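Why do jumpers keep you warm?

Hello again! Last time we looked at puddles, and lots of you wrote in with the same question. If my jumper is warm, why does it feel cold when I first put it on?

I love this one, because when I was little I thought jumpers had heat hidden inside them somewhere, like a hot water bottle. They don't. A jumper can't make any heat at all. The heater is you!

You are a very good heater

Your body is busy all day and all night, turning your breakfast into energy. Some of that energy comes out as heat. On a cold February morning in Fuvavcombe, where I live, the air outside is much colder than my skin, so my heat keeps trying to escape into it. I shiver and grumble and go looking for something to wear.

Air is the clever bit

Heat finds it quite hard to travel through air that is keeping still. So if you can trap a layer of still air next to your skin, your heat leaks away much more slowly. And what's good at trapping air? Fluff! Fuzzy cloth is full of tiny gaps between the threads, and every gap holds a little bit of air.

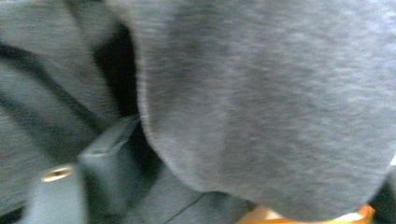 What about animals?

They got there long before us. A robin puffs up its feathers in winter until it looks like a ball with a beak - it's trapping air, just like you in your jumper. Sheep do it with wool, and otters have such thick fur that air stays stuck in it even when they dive.

Why is a wet jumper so horrible?

Water gets into the gaps and pushes the air out. Heat moves through water much faster than through air, so off it goes, and you feel chilly. I once fell in the stream at Noltden with my best jumper on and I can tell you it was a long walk home.

Try it yourself

Ask a grown-up to help you fill 2 mugs with warm (not hot!) water. Wrap one in a woolly sock and leave the other bare. Wait a while, then dip a clean finger in each. Which one feels warmer? Now try it again with a wet sock and see what changes.

Next time: why do onions make us cry?

Aldo Marino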